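Re: [Prilside-residents] Guest room, bedding and the strip light

On 18 May 2021, Upadhyay wrote:
> Is the duvet meant to hang down that far on the window side?
> And does the LED strip stay in? I have 400 set aside for the room.

The strip stays. It lights the wall over the headboard well enough to read by. The wires by the window still need tidying, I have asked Flostport for a date.

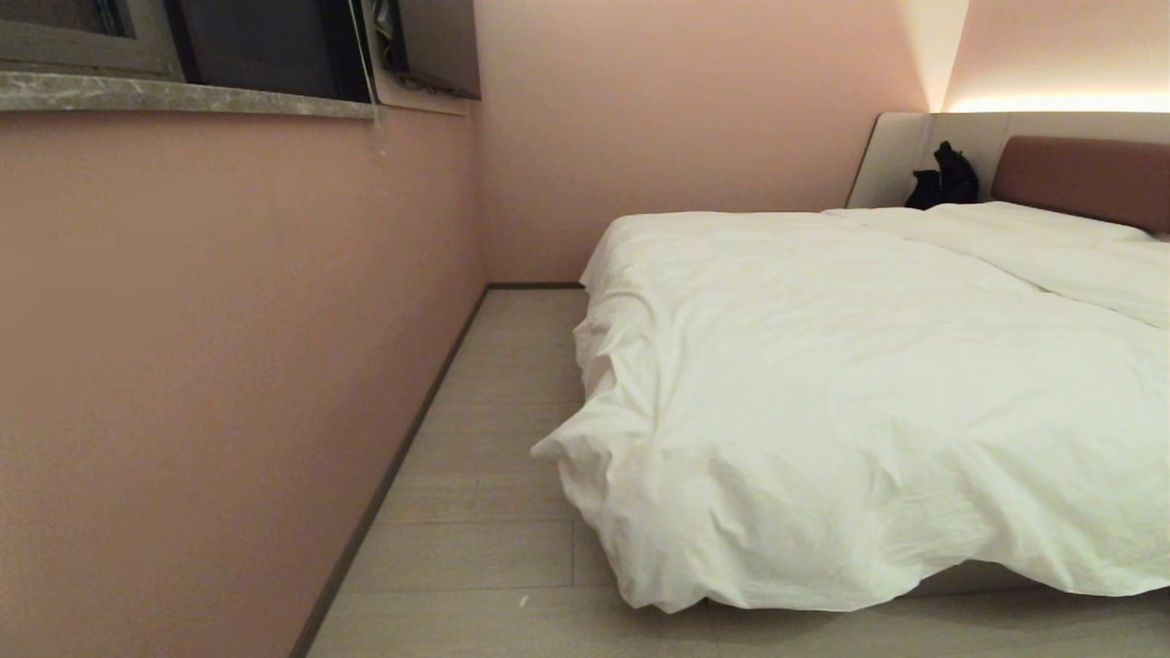

Guest room, window side

The duvet is too big for a bed this low. Pull it up toward the headboard and tuck the foot end under. I would keep it white against the pink. 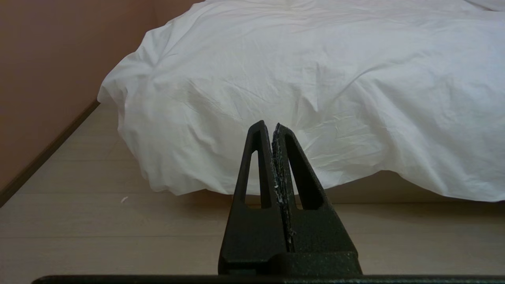
Photo: Tarun Chaturvedi

A smaller one can come out of the 400. Please measure the mattress before you order.

Tarun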